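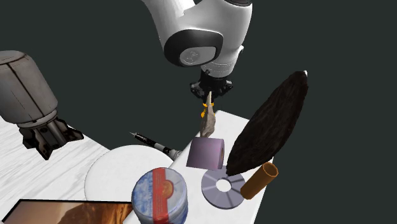 Forkmont is seeking participants for a review of dropped-object faults in its simulated two-arm handling cell. In the past year the cell's control software has on several occasions released an item without being told to, and in one case the same software did so on a physical arm at our Plevov site, where the item struck an operator's hand. The injury was minor, but the fault has not been traced. The review will concentrate on moments such as the one in which the white arm holds a tapered, horn-like object directly over a lavender cylinder while the second arm waits at the left with its claw open. A release at that point would send one item onto another, and we wish to know how early a trained observer can recognise the risk.

What participants will do

Each participant will attend two sessions at Plevov and study recorded runs from the simulation, 100 in all. Participants will mark the point at which they would have stopped the arm and give a short written reason. Some of the runs end in a fault and others do not. Participants will not be told which until both sessions are complete.

All work is carried out at a screen. No participant will enter the physical cell, which remains locked out until the review has reported.

Who may apply

We invite applications from adults who have worked beside automated handling equipment for at least 12 months, whether as operators, fitters or safety representatives. Knowledge of programming is not required. Good eyesight, with glasses if needed, is essential — much of the work depends on small changes in grip. Staff of Vullum, which supplied the control software, are not eligible.

There are 20 places. Each session lasts roughly 200 minutes, including two breaks. Travel costs within the region will be repaid on production of receipts, and a fixed payment will be made after the second session.

How to apply

Please send a letter of no more than one page, stating your present or most recent post and any handling faults you have witnessed, to Areti Kalogeropoulos, Review Secretary. Questions about the fault itself should be addressed to Nikola Vidmar, Head of Cell Safety. Applications close on 22 June 2020 and sessions will be held in August.

Contact us | © Forkmont | Back to top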